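Canau Table Cover

The Canau is a wipe-down cover for kitchen, craft and classroom tables. It lies flat under its own weight and needs no clips or elastic. Laaksonen makes it in one width and two lengths, and either can be trimmed at home with ordinary scissors.

Width: 100 cm
Lengths: 188 cm or 218 cm
Colours: pale grey, oat, dark olive
Backing: brushed cotton
Care: damp cloth and mild soap, line dry

Measure the tabletop first, then add the drop you want on each side. For most family tables we suggest a drop of about 8 cm, enough to cover the edge without catching on chair arms. If your table falls between the two lengths, order the longer one and trim it after it has been flat overnight. 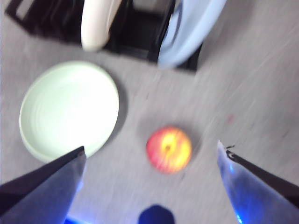
Colour is mostly a question of what you put on the table. The oat suits timber rooms and hides flour well, and the olive is the one schools tend to order. Pale grey is the plainest of the three, and strong colours stand out on a surface like that, as the red-orange and yellow apple does. The light texture also cuts glare under a pendant lamp.

Creases from the post will drop out in a day or two. Don't iron the face. If a fold is stubborn, turn the cover over and warm the backing with a hair dryer on low.

Covers are cut to order at our Trirville workroom and leave rolled on a cardboard tube. Unused covers can be returned at full length – we can't take back anything that has been trimmed. For swatches or trade orders, ask for Jean Innes.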